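The water corner, finally

January 28, 2024

So the kettle situation got sorted before the water did, which tells you how my October went. I'd been lugging bottles in from the car for months and my back was well over it, so I caved and got us a proper water dispenser for the workspace. White, two taps, big clear bottle on top. It lives against the brick wall and I'm weirdly fond of it already! 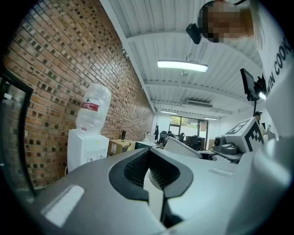
I looked at a fancy Verard one first (300 dollars, and it wanted plumbing, no thanks) and ended up buying ours second-hand for less than half that. The bottles come from Ekerel, who'll deliver as long as you order before noon, and I've forgotten twice.

My favourite part of the room is still the brick. The colour goes from orange to nearly chocolate depending on where you stand, and I won't hear a word about painting it. A friend suggested white. We're still friends — just.
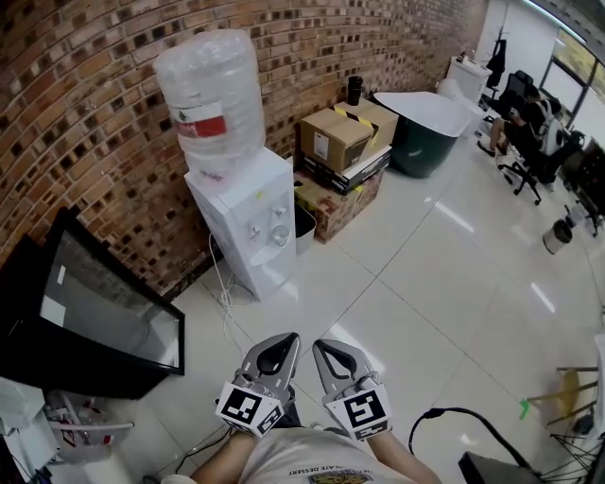
Next job is the cardboard. I keep every box that comes through the door in case something has to go back, and then nothing ever goes back, and the pile creeps along the wall. I've promised to flatten the lot before the next recycling pickup. Maybe keep one. The good sturdy one.

I'd also like a little shelf for mugs, because right now they travel all over the place and come home dirty. Gatti has a narrow one I've got my eye on, but shipping is brutal, so if anyone's selling something similar, leave me a comment.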